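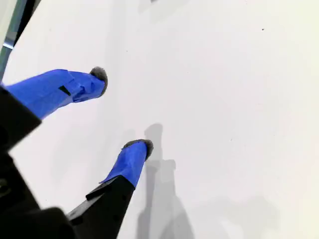 The Spare Room

Search stories... Search

18/01/2020

The apartment was on the second floor of the old Ircombe building, which had gone up in 1937 as a hotel for salesmen. My sister and I moved in together after her divorce. She took the bedroom. I took what the lease called a den, nine feet by eleven, with a radiator under the window and a door that opened the wrong way.

For the first month I slept on an air mattress and put it away every morning so she could use the room to sew. Then we bought the sofa bed. It was a Flirex, secondhand, and the man selling it wanted it gone by noon. The two of us got it up the stairs by taking the feet off and standing it on end at the landing. It weighed more than our mother's piano, my sister said. We had never lifted our mother's piano.

It opened once that night and would not close in the morning. The left side folded and the right side stayed where it was. I pushed on it before work, and she pushed on it after work. By the weekend we had stopped pushing and started walking around it, sideways, with our coffee held up.

I called the number on the tag. It belonged to a dry cleaner now. I called the furniture store on the corner, Dvořáček, and the woman there said they didn't repair what they hadn't sold, but she asked me to describe it.

"One side goes and one side doesn't," I said.

"Is there something in it?"

I said there wasn't. Then I lay down on the floor with a flashlight and looked. A shoe was jammed up against the hinge, a child's shoe, blue, with the strap still buckled. I worked it out with a wooden spoon. The bed folded up so fast it knocked the lamp over.

My sister came in and picked up the shoe. She and her husband had wanted children for a long time, and that was part of how it ended. She turned it over and looked at the bottom.

"Hardly worn," she said.

I asked if I should throw it out. She said the man might want it. I had lost his number, so she drove over there after supper. She was gone two hours. When she came back she didn't have the shoe, and she didn't tell me what they had talked about.

She moved her sewing machine into her own bedroom that week. I left the bed open after that.

2626 views | 2 shares

2 comments

kindance
We had one of those with the bar across your back. I want to know what she talked about with the man!

upstairs_reader
Nine by eleven is a good size for a den. Mine is smaller and I have a desk in it too. Liked the story.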